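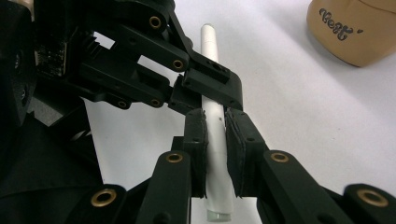

Craft Room Gallery – Sorting the Marker Drawer

Posted Aug 31, 2020

Hi all! I finally went through the big drawer under the window, the one that holds every pen, marker and tube I've bought since we moved to Fildale. I meant to do it back in March and then I got distracted by the quilt (you all remember the quilt). Anyway, it's done, and this page is where I'm keeping my notes on it so I don't have to explain it again every time my sister calls.

What stayed

White markers, first of all. I use them constantly on dark card and I will not be talked out of a single one. The caps pick up smudges from my fingers and I've stopped wiping them down, life is short. I store mine lying flat now. Sharada Varma told me to do that ages ago and I nodded and kept them standing in a mug for another year!

The Tilia brush pens stayed too, even the brown I never use. They have their own tray, left side, nearest the lamp.

Glue tubes went into a zip bag, and the zip bag went into a tin. I learned that one the hard way with a green one that split all over my good ruler.

What left

Anything that skipped when I drew a line on scrap paper. I gave each one 30 seconds of scribbling and that was its chance. A whole set of Nirnitance gel pens went this way, which hurt, I loved those colors – the coral especially.

Also the highlighters. I don't know where they come from. I don't highlight things.

Sivaprasad Krishnan took the spare rulers and the fat chalk for his after-school group, and he's welcome to come back for the stencils if he has room for them.

How the drawer is set up now

Front row is the everyday stuff: white, black, one pencil, the small eraser. Middle row is color, going from yellow to purple with the grays at the end. The back row is glue, tape and the odd little tubes of glitter that I only want in December.

The dividers are cut from a Ramasamy shoe box, covered in leftover wallpaper. It took me 3 tries to get the long one straight and it still leans a bit if you pull the drawer out fast.

Next up is the ribbon basket. If anyone has a good way to keep narrow ribbon from unrolling, please leave me a comment – I've tried pins and I keep stabbing myself.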